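News from the Button Bench

Those of you who have dropped by the Mutdale workshop since April will know that the long table under the window has been taken over by buttons. It started with one biscuit tin of odds and ends that Shahram Hashemi brought down from his attic, and it has grown into the busiest corner of the building, with people of all ages pressing, twisting and flicking things while they wait for the kettle. I confess I have lost a good many afternoons there myself.

The idea behind the bench is a simple one. Plenty of our members would love to try a bit of electronics but feel nervous about it, and a panel you can put your hands on is a much friendlier beginning than a book full of diagrams. Shahram likes to start newcomers on the colored push buttons, and he lets them poke away for as long as they please before he says a word about wiring. Knobs and switches come later, usually after a second cup of tea, and by then most people are asking the questions on their own (and some of them are asking questions that send Shahram off to look things up, much to his delight).

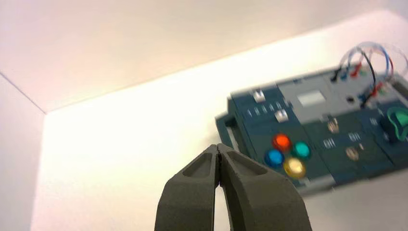
Red-orange, blue, green and yellow: four push buttons on one of the panels.

We have learned a few things along the way. Big round buttons are by far the favorite, and color matters more than any of us expected. When Shahram calls out "yellow!" across the room, everybody knows where to go, including our youngest visitors, who can't yet read the labels. Small switches are trickier for those of us with stiff fingers, so we keep a couple of spare panels set flat on a rubber mat to stop them sliding around. If you would like one turned around or moved closer to you, please just say so. There is always a pair of hands nearby.

Thanks to the spring raffle at Dusham, which brought in a splendid $895, we can now buy more parts and add a second table. Our friends at Leite have promised us a box of 1,000 assorted screws, and I dare say we'll be finding those under the radiators for years. What we could still use are knobs of any size, short lengths of wire, and old project boxes with their lids. Please leave the batteries out if you can, and put your donations on the shelf by the Koltlow Street door.

Beginner evenings start at 7 p.m. and there is room for 16 at the bench, or 20 if people don't mind sharing a stool. Come in whatever you are wearing and bring your reading glasses. Shahram will be there early to put the kettle on, and I will bring the lemon cake.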